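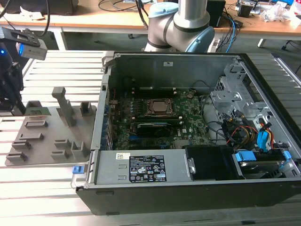 Building Candano: A Campaign Setting in One Semester
Final project report, Game Writing Workshop
August 9, 2026

So this is the report on my tabletop setting, Candano, which I started in March and which has eaten most of my evenings ever since. The assignment was to write a playable fantasy setting with at least one major non-player character, a history, and rules for one thing the base game doesn't cover. I ended up with a warlord, a river, a calendar that I later threw out, and 2398 words of notes on salt. Châu Tạ was my project partner and ran the second playtest group. Maksym Yatsenko was our advisor and read every draft, including the bad ones.

1. What I wanted to do

Most of the settings I grew up playing in have a big map and a long timeline, and then the players show up in year one thousand and whatever and everything interesting has already happened. I wanted a place where the interesting stuff was going on right now and the players could walk into the middle of it. I also wanted it small! Candano is one river valley. You can ride from the top to the bottom in 4 days if your horse is good and nobody is shooting at you.

The valley belongs (sort of) to the salt towns along the river Akanda. Upstream are the Woser, hill clans who used to sell the towns their timber and now mostly take the towns' salt at spearpoint. The story starts in the year 864 by the town count, the winter the Akanda freezes all the way down to the sea for the first time anybody can remember, so that suddenly there's a road where there used to be a wall.

2. The warlord

Her name is Dilov and she's the character I'm proudest of. In my first draft she was a standard conqueror: black armor, scary laugh, wants the whole valley. Maksym wrote "why?" in the margin eleven pages in a row. I was pretty annoyed about it for a week and then I rewrote her from scratch.

In the final version Dilov is a toll keeper. She ran a rope ferry on the upper Akanda for thirty years, and she knows every family in the valley by what they carry and what they try to hide under the turnips. When the river froze, her ferry was worthless overnight. The Woser clans came down to the ice and couldn't agree on who should cross first, and she settled it for them, the way she'd settled arguments in the ferry line her whole life. By the end of the week they were asking her to settle everything else too.

I gave her one supernatural gift, and it took me a while to get it right. Any promise made to her while standing on ice or water is binding. If you break it, you can't cross a river again, by bridge or boat or any other way, until she forgives you. She doesn't control this and she doesn't like it much. It began the night the river froze and she has no idea who gave it to her. (I do, but it's in the sealed section for the game master, so skip this if you ever plan to play: the river did it.)

Players kept wanting to fight her, which is fair, she's the warlord. But her combat numbers are terrible. She's sixty-eight with a bad hip. What she has is up to 200 riders who owe her a promise each, and a very good memory. Châu's group figured this out in the second session and spent the rest of the game trying to get themselves released from promises they'd made in the first one. It was my favorite thing that happened all semester.

3. The towns

I wrote three towns in detail and left the others as a paragraph each. The one that worked best was Low Pan, at the mouth of the river, where the salt is boiled. Low Pan has no walls, no soldiers, and a law that says anybody who has eaten at a table there can't be turned over to an enemy until the next morning. I put that law in as a throwaway line and then it drove half the plot in both groups. One player got through an entire siege by ordering breakfast very late.

The town I'd cut if I had another go is the one with the clock tower. I spent forever on that tower. It has a whole set of bell signals, and a feud between two families of bell ringers, and neither group ever went inside. Châu's players walked past it once and asked if it had a bathroom.

4. The promise rules

The one new piece of rules in Candano covers promises. We needed something simple enough to use at the table without stopping to look it up. The way it works now:

When a character makes a promise to somebody who has power over them, the player writes it on a card in one sentence and hands the card across the table. While the card is out, the character gets a bonus die on anything that helps keep the promise. If they break it, the person holding the card gets to say what it costs, and the game master can only veto costs that would take the character out of the game.

My first version had promise points and a table of broken-promise results and it was awful. You had to track two numbers per promise, and in the first playtest one player was carrying five promises at once and just gave up and put her head down on the table. The cards were Châu's idea. They're faster, and people get weirdly careful with the wording when they have to write it out by hand. We had a ten-minute argument over whether "I will bring your brother home" meant alive.

We did find a hole, though. Players can promise each other things for basically free dice. "I promise I'll hit that guy." We patched it by saying the person has to have power over you, but "power" is doing a lot of work in that sentence and the two groups read it differently. In my group, owing somebody money counted. In Châu's it didn't. I'd still like to fix this and I don't have a good answer yet.

5. Playtesting

We ran two groups, mine on Thursday nights and Châu's whenever Châu could get everybody in one room. Both started at the same point: the characters are in a salt caravan heading upriver on the ice, and riders are coming the other way.

My group turned around and ran. I had not planned for that at all. I had six pages on the meeting with Dilov's riders and they never read a word of it, so I spent the first night making up a chase on a frozen river, and it was honestly way better than what I'd written. Châu's group stopped and offered the riders soup.

After each session we asked the players what they remembered, with no hints. Almost everybody remembered Dilov's name and the breakfast law. Almost nobody remembered the year, the names of the clan chiefs, or the old war between the towns, which was the longest part of the history chapter. So I cut that chapter way down and moved the bits people had liked into the town descriptions, where somebody might trip over them. The separate calendar with its nine months went in the trash at the same time. I miss it a little.

6. Stuff I'd do differently

I'd playtest sooner. I had the whole setting written before anyone rolled a die, and a lot of it had to come out again, and by then I was attached to it.

I'd also give the Woser more time. They're in the hills, the hills are far from where the players start, and so they mostly turned up as riders with spears. I had pages about how they trade songs for winter grazing, and about why they bury their dead facing upstream, and none of it came down the mountain with them. Maksym suggested starting a third group on the Woser side, with Low Pan as the strange faraway place. I love that idea and we ran out of semester.

And I'd draw the map last. I drew mine first, in ink, and then moved two towns.

7. What's in the folder

The setting guide, the sealed section (please don't open it if you want to play!), a sheet of blank promise cards to cut out, my session notes, and Châu's session notes, which are much neater than mine. The salt notes are at the back. Maksym told me I was allowed to keep them as an appendix as long as I didn't make anyone read them.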